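Clerwood Reach Kit for Student Teams

Item 105 in the Trusosholm classroom catalog. Sold as a set. Hands and arms are not included.

The Reach Kit is a course pack for school clubs and college teams that already have access to a two-armed robot with five-fingered hands. It covers one skill: taking hold of a bent metal rod with one hand while the other hand stays open and out of the way. Teams in the Elstead student league meet this as their second task of the season, and most of them lose points on the idle hand.

What you get:

Workbook, 105 pages, spiral bound
13 session plans with timing sheets
6 score cards that match the Elstead rules
Cable ties and strap bands, mixed sizes
Login for the online log, one per team

Session four is where both arms come into use. The open hand is held up with the fingers spread and the thumb out, and the team checks each joint by eye before the other hand closes on the rod. Students should watch where the cables hang near the elbow at this stage, as slack that looks fine at rest can catch when the arm is raised. 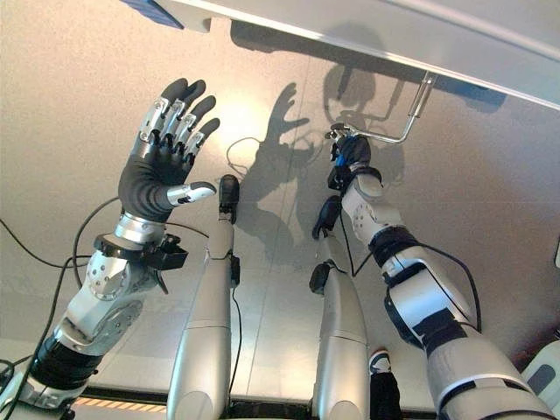
Obinna Olatunji: We ran this with our club in February and got through the first five sessions in a month. The open-hand check felt slow, but our scores on the rod task went up once everyone did it the same way. I would like a larger print version of the timing sheet. Ours is hard to read from the operator's seat.

A large print timing sheet can now be downloaded from the online log at no charge. Teams with the older workbook can use it too – the step numbers have not changed.

Session six adds cable routing and is the longest in the pack. Allow a full afternoon. One student drives, one reads the steps aloud, and one stands by the stop button and does nothing else. Swap jobs after every run. The workbook has a page for sketching the cable path on each arm, and teams are asked to redraw it whenever they move a clamp or a strap.

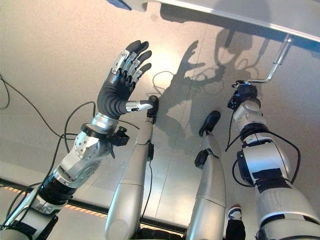
Write down the thumb position at the start of every run as well. Small differences there are easy to miss and make two runs hard to compare.

Fit: the session plans were written around the Vukčević league layout, with a flat work surface and a rod hung from an overhead bar. Other layouts will work if the rod can be reached without lifting the elbow past the shoulder.

Price: $233 per team. Extra workbooks are sold singly. Schools may order by purchase order. Returns are accepted if the score cards are still sealed.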